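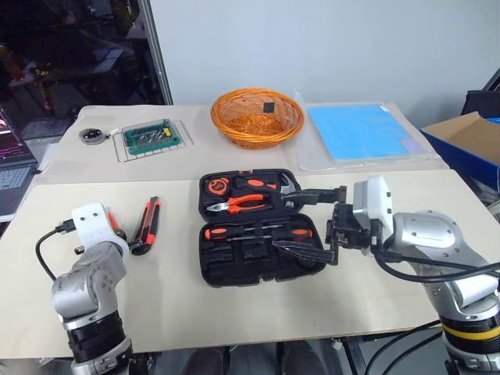 An open case with the tape measure, pliers and hammer in the lid section. A utility knife lies to the left.

Fitted cases: the moulding decides the layout
By Wanting Liang | April
14 shares | 9 comments

Ignacio specifies household tool sets for Drusumetti, a small importer. His main interest is the tray.

"A moulded pocket holds one shape," he said. "Swap the hammer for another brand and the lid won't close." His tolerance at the grip is three millimetres. Tighter than that, he said, and people pry tools out by the head.

The last order was 3,000 cases; 3,088 arrived, the surplus being the factory's overrun. He opened 60 and rejected nine for shallow pockets.

He repacks in a fixed order, heavy tools first. "Hammer, then pliers, then the tape. Screwdrivers go in last."

Empty compartments do not concern him. Buyers fill them with bits and fasteners of their own, and he would sooner leave the space than pad out a set.

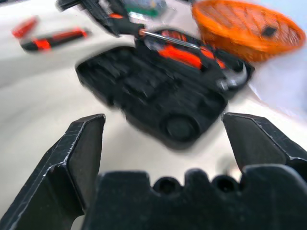 Colour is a practical matter, he said. Orange grips show up against black plastic, so a missing tool is noticed before the case goes back on the shelf.

Related
Nevik drawer inserts, measured
Rikus on hinge wear
Storing utility knives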